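Home | Files | Grippers | Changelog

# Nondetti kitchen set, gripper comparison

Simulated pick-and-carry runs for trying two parallel grippers on the same arm and the same tableware. Renu Kashyap built the kitchen, I wrote the controller, and we had way too much fun with both!

Each run is stored with a wrist view and a room view, plus joint angles and finger width.

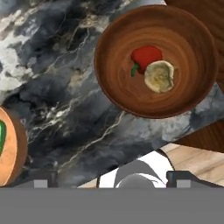
Finger width is logged in millimeters, and the two grippers use different zero points (sorry, check `offsets.txt` before you plot anything). There are 34 runs so far, and each can last up to 6 minutes.

## What we compare

Grip on thin, curved edges is the part I love most. Flat pads and round tableware make a great test, and small changes in closing force show up right away in the joint data. Holding a plate by its rim, with a pepper and a bun in it and the whole thing tilted, puts the load well out to one side of the fingers. Try your own force settings on that one first!

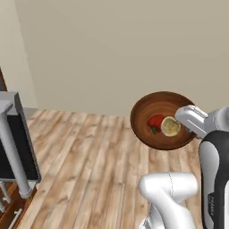

## Still to do

- Depth for the room view
- Baudry controller port, planned for March

Contact: Eirini Vasilakis, Urkbridge | Updated 12/30/24 | Back to top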